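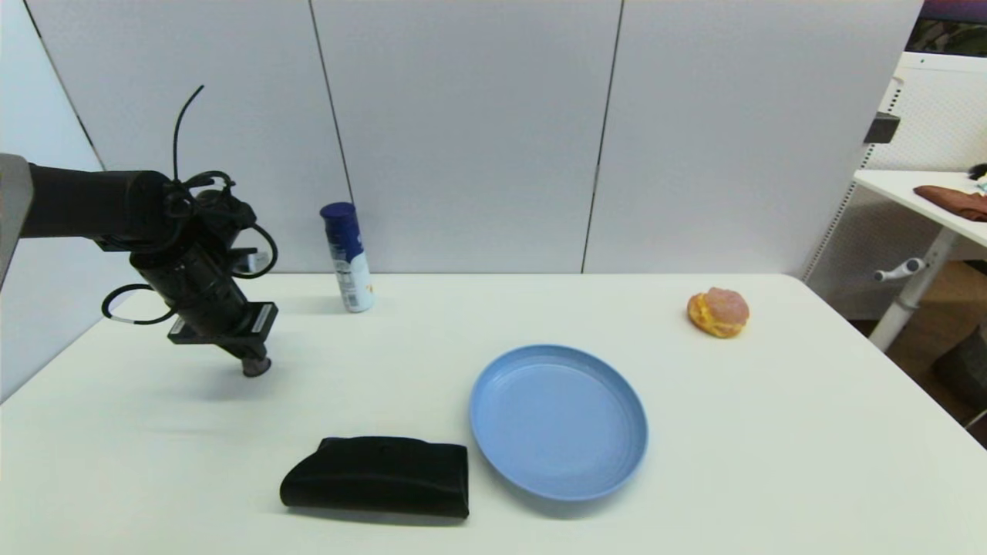 Hervé Jacquet
July

My sister asked me how I keep a white table white. I started to write her a message and it became too long, so I put it here as a thread. I am not a professional. I only have a white table and much patience.

First, the history. Before, I had a brown table from my uncle, very heavy, and you could leave crumbs on it for one week and not see them. I bought the white one and on the first evening I saw everything. Coffee, pencil, the line of my sleeve.

So rule number one: a white table is cleaned little and often. I do it two times each day, after breakfast and before I go to bed. It is 2 minutes. If I wait until Saturday it is a big job and I am in a bad mood.

What I use: warm water and a small drop of dish soap. That is all for normal days. I had a spray from Bamov that my neighbor recommended. It smelled of lemon very strongly and it left stripes when the sun came in. I gave it back to her.

For pencil marks I use a white eraser, the kind for school. Please try first in a corner. On my table it works well, but I don't know your table.

For tomato sauce, do not wait! Tomato is the worst. After tomato comes curry, and after curry comes the red pen of my son, which is still a little there if you know where to look.

Now the cloths. I have 8 cloths, all the same, from Trendari. I bought them in one pack because I was tired of old T-shirts cut in pieces. Some are for wet work, some are for drying, and I keep the two groups in different drawers. My wife says there is no difference between them. There is.

I choose black cloths and people find it strange. A black cloth shows the white dust and the flour very well, so I know when it is time to wash it. With a gray one I was never sure.
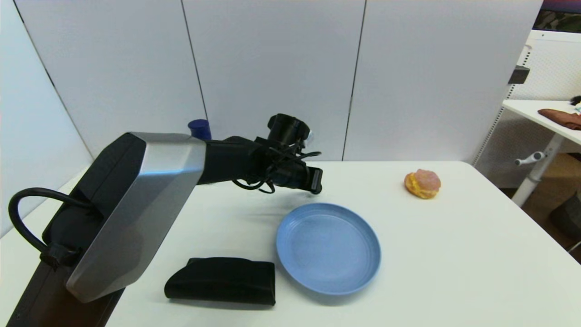

Folding is the part I care about most, maybe too much. I fold in half, then in half again, and I press with the flat hand. When I use one side I turn to the next one, so I get many clean sides from one cloth. After that it goes flat near the front edge, left of the plate, like the black one on the white table here. In that place my hand finds it without my eyes, and on a white surface a black rectangle is not easy to lose.

About the plate. Somebody will ask why there is a plate on a table that I want to keep empty. I use a plate as the place for small things in the day. Keys, a clip, a peeled clementine. A plate with a raised rim is best for this, the small things stay inside.

I also like the color. Light blue on white is quiet. I tried a red plate before and each time I entered the room I looked only at the plate.

When you clean, lift the plate. Don't go around it with the cloth. I did this for months and one day I moved it, and there was a ring under it, very clean inside and not so clean outside. A little embarrassing, we had guests.

Things that stand tall, I put them at the back, close to the wall. Bottles, spray cans, cups. In front I put only the flat things. My elbows are not very careful and this order has saved many cups.

Washing the cloths: 40 degrees, no softener. The softener makes them slide on the water and not drink it. I don't know if "drink" is the correct word in English for a cloth, but you understand me.

Someone wrote to me to ask about wax. I have a small jar of Langlois at home, but it is for the wooden chairs and I never put it on the table. It would become a slippery surface and my son already moves his glass too fast.

Another question: does the table become yellow? Mine stands near the window and until now I see no change. But I move it a little each season, and I don't leave a newspaper on it in the sun. I did that with a shelf once and I could read the title of the newspaper on the shelf.

Edges! I forgot the edges. The top is clean and then you sit down and see the side of it, full of small fingerprints. I do the edges on Tuesday evening, with the cloth folded one time more, so it is narrow and goes well under the corner.

My sister has now read everything and she answered me only "ok, I will buy a tablecloth."

If you have a good method for red pen, please write it under this post. I already tried the eraser, the soap and milk.

Last updated: July, 8 in the evening (I corrected the part about washing)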